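Speaker notes: Two Grippers and a Grudge
Avstead small automation meetup, December 21, 2024
Slot is 15 minutes including questions. Ran long in practice. If the clock looks bad, drop slide 7 and don't apologize for it.

Slide 1. Title

Say who I am. Say that Ignacio Yáñez did most of the measuring and that Ingvar Østergaard did most of the arguing. Both are in the room, so be accurate.

The question we were given: which hand-held gripper should people use to record grasps, the Remilen or the Cunari? We were asked for an answer in a week. It took five, and the answer has a "depends" in it. Let them groan.

Slide 2. What we were comparing

Keep this short. Half the room owns one of these.

Remilen: heavier, stiff fingers, trigger with a long pull. Well built in the way a bank vault is well built. Comes with a printed manual that tells you how to hold it and is correct.

Cunari: lighter, soft pads, short trigger. Closes if you so much as think about it. The manual is a web page and the web page has moved twice.

Both record finger width and wrist camera video. Both claim to work with the arm we have at Oakley, and both do, once you've rewritten the mount. Mention the mount only if someone looks as if they're about to order one.

Slide 3. How we tested

16 operators, most of them new to it. Everyone used both grippers, half starting with one and half with the other. Same instructions, read off the same sheet, by Ignacio, in the same voice. (He has offered to do the voice. Decline.)

Task was simple on purpose: pick up, hold still, move across, put down. Then again with the object turned. Around 80 grasps per person before we let them go home.

What we logged: slips, dropped tracking, and grip width at first contact. Operators also filled in a form about comfort. The box for "other comments" was a mistake, and I have read all of it.

Slide 4. Smooth things with no corners

Start with the objects, as that's where the difference shows up first. Anything with flat sides, both grippers handle without drama. You can grab a box badly and it will forgive you. Rounded objects keep score.

On a tapered shape the contact patch is small and it moves as you squeeze. Stiff fingers find the widest point, go a little past it, and then the object leaves. Soft pads spread out and hold, but they hold it wherever it happened to be, including crooked.
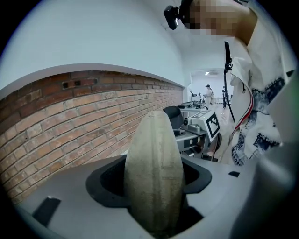
Rounded beige object standing in the rubber-lined socket, marker on the workstation behind it.

Point at the rim. What I want people to look at is the dark gap on both sides of the object. Contact that looks generous from the handle end can look a lot thinner from the camera. Pause for that.

Then the seam. A thin line running top to bottom is the only decent feature on that surface for judging rotation. We had spent a good while talking about adding stickers to things before Ingvar asked whether we could use the lines they came with. Give him the credit. He will check.

Result for the slide: Cunari slipped less on round objects, and by enough that we stopped arguing over it. Remilen put them down straighter. If you care about the end pose more than the pickup, that matters, and the people who wrote our requirements had not said which one they cared about. (Look at nobody in particular.)

Slide 5. The trigger problem

New operators squeeze too hard. Everyone does it, with either tool, for the first stretch. With the Remilen the long pull slows them down, so the closing motion comes out smooth and rather pretty on the plot. With the Cunari it comes out as a cliff.

Show both plots. Left one is a hill, right one is the edge of a table.

A policy trained on cliffs will give you cliffs. Our arm closed so briskly on the first replay that Ignacio moved his coffee. We fixed it by slowing the operators down, which meant reading them one more sentence. The sentence is "close until it touches, then close a bit more." We tried four longer versions first.

If asked why we didn't smooth it in software: we did. It hid the moment of contact, and we needed the moment of contact.

Slide 6. Tracking

Expect this to be the slide people photograph. Talk slower.

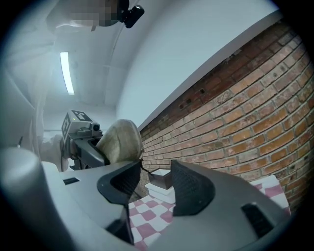 Tracking failures cost us more recordings than slips did, and they were much duller to find. A slip announces itself. A bad pose estimate sits quietly in the file until the arm reaches for a spot in the air beside the object with total confidence. Both grippers lose the pose for the same ordinary reasons: a marker turned away, a sleeve across it, a fast wrist. A cube helps, with patterns on more than one face, and you can see one mounted on the second gripper at left with the small camera lens beside it. Note how close that hand is to the wall, too. Brick is lovely for visual tracking, with all those mortar lines to hang on to, and then look at the white plaster over it, where there's very little to hang on to at all. An operator who points the wrist camera up at a ceiling for a second is asking the tracker to navigate by vibes. We ended up telling people to keep the pads pointed at the work when they could, and to make their big moves slowly when they couldn't.

Numbers are on the handout. Don't read them out. The short version is that the Remilen held its track better during slow moves and the Cunari recovered faster after losing it. We had expected one gripper to win both. It made for a very unsatisfying meeting.

One more item under tracking: check the lens before each operator. We lost most of an October session to a thumbprint. I know whose thumb. He is a valued colleague.

Slide 7. Weight (drop if short)

The comfort forms favored the Cunari, as you'd expect, with one surprise. Several people with the lighter tool reported a sore thumb, and with the heavier tool a sore forearm. Given the choice, they minded the thumb more. Ingvar thinks it is the short trigger: you hover over it, tensed, so as not to set it off. I think he's right and have told him so in writing, as requested.

We added a rest between objects. Recordings after the rest were better with both grippers. A purchase order could have been avoided here in favor of a chair.

Slide 8. What happened on the arm

Brief! People will want video and I have one clip that works on other people's laptops.

We replayed recordings from each gripper on the Oakley arm with matching fingers. Things to say:

Remilen recordings replayed more cleanly on the first try. Fewer corrections to the closing motion.

Cunari recordings succeeded more often on round objects once the closing motion had been corrected.

Mixing the two sets without labeling which was which went badly. The arm seemed to average them and arrived at a grip that neither tool had ever made and no human would. We have a clip of it. It is the one clip that doesn't work on other people's laptops.

So label your recordings by gripper. Put it in the file. The file name doesn't count. We learned this from a person who tidied up the file names.

Slide 9. What we're buying

The answer with the "depends":

Mostly boxes and flat-sided parts, careful placement, operators you will see more than once: Remilen.

Rounded or soft-looking stock, lots of new operators, long sessions: Cunari, plus the sentence about closing slowly, plus a chair.

For Oakley we went with the Cunari and kept one Remilen for placement work. The Remilen lives on the high shelf. Its fans on the team have noticed, and have been very mature.

If somebody asks about price: say it came up, say it did not decide it, move on. If they ask again, send them to Ignacio, who has the spreadsheet and enjoys company.

Slide 10. Still open

Pad wear. Our soft pads looked fine at the end of the test, and we don't know how long "fine" goes on.

Left-handed operators. We had too few to say a thing, and the mount favors the right hand on both tools.

Whether the seam trick works under bad light. Ingvar says yes. Ingvar has not tried it under bad light.

Contact details stay up during questions. Take the question about open-source alternatives first, so it's out of the way. Get the clicker back from whoever has it.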